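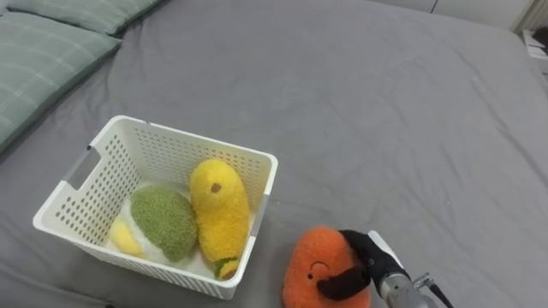
Making a bed properly when things live on top of it

Most beds in this house get used as a table during the day. Laundry gets folded there, toys pile up there, and by evening somebody is moving it all to the floor to get in. These are the habits that have kept it manageable for us. Take the ones that suit your rooms.

Clear it with one basket

Keep one plastic basket per bedroom for whatever lands on the bed. The kind with small holes in the sides is best for soft toys because air gets through and dust drops out. Buy one with a handle cutout at the ends so a child can drag it. Lids are a nuisance. They end up under the bed and stay there.

Put the basket on the bed, fill it, then take it off before you touch the sheet. Wipe the bottom of it first if it has been standing on the floor.

Do not size up when the basket gets full. Take something out. We went from a small one to a big one two years ago and the big one was full by September.

Getting the sheet flat

Fitted sheets go on in opposite corners. Start with the top corner on the far side, then the bottom corner nearest you, then the other two. If the fabric still bunches at one corner, the sheet is usually on sideways. Look for the side label and mark it with a few stitches of colored thread so you only have to work it out once.

Small wrinkles across the middle will mostly settle overnight. If they bother you, mist the sheet with plain water from a spray bottle, smooth it with your forearm toward the edges, and leave it uncovered for 30 minutes.

Plain gray sheets are forgiving to live with but they do show lint. Wash them apart from towels. A damp rubber glove dragged across the bed picks up what the dryer missed.

Pillowcases

Two cases per pillow, one on and one in the drawer. A light plaid or a small grid hides creases better than a solid color. Turn cases inside out to wash and fold them still inside out. To put one on, reach in, grab the pillow by the corners and pull the case down over your arms. It is quicker than stuffing.

Check the care label on the pillow before it goes in the machine. If it can be washed, do two at a time so the drum stays balanced.

Washing plush toys

Read the tag first. Anything with a battery box, glued parts or a cardboard stiffener gets wiped by hand.

For the rest:

Close any open seam before washing.
Put each toy in a zipped mesh bag or a knotted pillowcase.
Cold water, gentle cycle, half the usual detergent.
Squeeze, do not wring.
Dry flat on a rack, turning once or twice a day.

Nubby fabric and long fluff need different treatment after drying. Rub the nubby kind with a dry washcloth. Fluff should be brushed with a soft baby brush, in one direction, while it is still slightly damp. Do not use the dryer on hot for either — the fibers melt at the tips and go scratchy, and you can't undo it.

Thick toys take longer than you think. Press hard in the middle with a paper towel. If the towel comes away damp, give it another day. A toy put back in the basket too early will smell sour within the week and then you are washing it again.

How often

Sheets and cases weekly. Toys that get slept with, every month. Toys that only get looked at, a couple of times a year, with a vacuum over them in between. Use the brush attachment with a piece of old pantyhose stretched over the end so it doesn't swallow an eye.

The basket itself gets rinsed in the shower with dish soap. An old toothbrush does the holes. Stand it on its short end to drain.

Reader tip

Tane Tautahi wrote in to say he freezes any plush toy that can't be washed, sealed in a bag overnight, before vacuuming it. We tried it on an old rabbit. It will not shift a stain, so dab those with a barely damp cloth and a drop of dish soap, then let the toy dry on the rack.

Updated Fri 29 May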